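Sealing a brick wall behind a worktop: which product, and do I need to strip it first?

Posted in Kitchens and Bathrooms
994 views

Nhung Tôn

We moved in June and the kitchen has a bare brick wall between the worktop and the wall cupboards. It sheds a fine red dust whenever I wipe it, and there is a greasy patch near the hob that I can't shift with washing-up liquid. I want to seal it but I don't want it shiny. The shop had Relach matt and Gisumard satin, both water-based, and the lad on the till didn't know the difference. The strip to be covered is 128 cm long.

Also, can I go straight over the greasy patch, or will the sealer trap it? I don't know whether the bricks are old ones or slips stuck on during the last refit. The mortar seems sound except for one joint low down that crumbles if I press it.

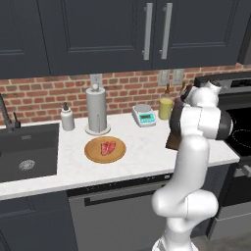 Fitriani Pattinasarany replied that the grease has to come off before anything else, as a water-based sealer won't soak in where there is fat in the brick. Mix sugar soap at the strength on the packet, scrub with a nylon brush, leave it for 10 minutes and rinse with a sponge and clean water. Do it twice if the water still beads on the patch. Don't use a wire brush, it takes the face off soft bricks. Then let the wall dry out fully. I gave mine four days with the window open.

For the crumbly joint, rake it out to a depth of 1 cm or so and refill it before you seal. If they are old bricks use a lime mortar, if they are slips the ordinary ready-mixed stuff will do. You can usually tell slips by looking at the side of a socket, take the cover off with the power off at the board and see how deep the brick goes.

Matt for the finish. Satin on brick looks wet. Two thin coats, and brush it well into the joints. Mask the worktop first, particularly if it's a stone one, and wipe splashes straight away.

Arkine

Used Relach in our utility room, no complaints. Went a bit darker than I expected so try it low down in a corner.

Ngau

I would skip the sealer and get a sheet of toughened glass cut for the bit behind the hob. Mine was 40 quid from a local glazier plus the fixings. Doesn't help with the dust on the rest of it though.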